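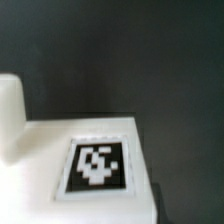 Community > Home & Garden > Painting

Green wall, how many coats of white?

I rent a spare room over a shop and want to paint one wall white before November. It is bright green now. Is one coat of primer enough?
Denix
4 comments

Two coats of primer, then two of white. Let each one dry overnight. Wash the wall first.
Ngân Phan
Share 2

just use thick paint
Zukis
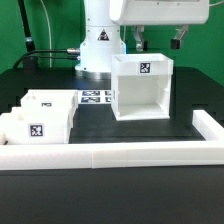 Primer matters more than the brand of white. I skipped it once and the old color came through at the corners. A bright green wall like the one behind the dark table needs a stain-blocking primer - ask for it tinted light gray. Buy a decent roller too.
Warrier
Share 20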